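The result came in on a Saturday, a little after the building's heat shut off, and Yolotzin Contreras did not believe it.

She had trained the policy on ninety demonstrations of lifting a bowl. Then she had taken seventy-three of them out, leaving seventeen, and trained it again. The second one was better. She read the two columns in the log, closed the log, and opened it again.

"You swapped the names," Güler said from the other desk. He had his coat on.

"I checked the names."

"Check them from the file dates."

She checked them from the file dates. The names were right.

The method was simple enough that she was embarrassed to write it up. Every demonstration had a moment where the person driving the arm stopped moving and thought. Most people at Trilinmont had treated those moments as dead time and trimmed them. Contreras had kept them and used them to sort. If the pause came before the fingers reached the rim, the demonstration stayed. If it came after, it went out. She had no good reason for the rule. It had come to her while she was watching her own recordings and noticing where she held her breath.

"Run it again," Güler said. "New seed. I'll stay for one."

She put the bowl down off to the left, went back to the keyboard, and started the trial.
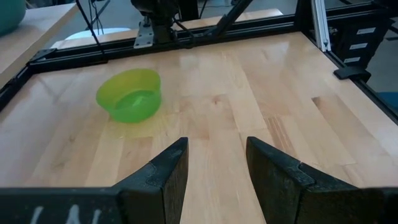
Güler watched the screen and she watched the arm. She had written the scoring sheet herself and knew what it asked for: contact, lift, hold, release. It did not ask whether the motion looked like anybody's. But she had driven most of those seventeen, and when the arm slowed on its way in, she knew the slowing. She did it at home with cups.

"That's you," Güler said.

"It's an average of me."

He wrote something in the margin of the sheet. They ran the larger set next, with the same seed, and it went in fast and closed early. They ran both again. By nine he had taken his coat off and called his wife.

The paper was due to Skivesier in August, and the people there would want to know why it worked. Contreras started a paragraph on that and got as far as the word "hesitation." She deleted it and typed "low-velocity segments prior to contact." That was accurate. She left a comment beside it for Güler: is this what we mean?

His answer was there when she refreshed the page. He had typed it from six feet away.

Ask Fenden, it said. He drove the other 2.

She scrolled up through the list of the seventeen, found Fenden's pair near the bottom, and set the first one to play.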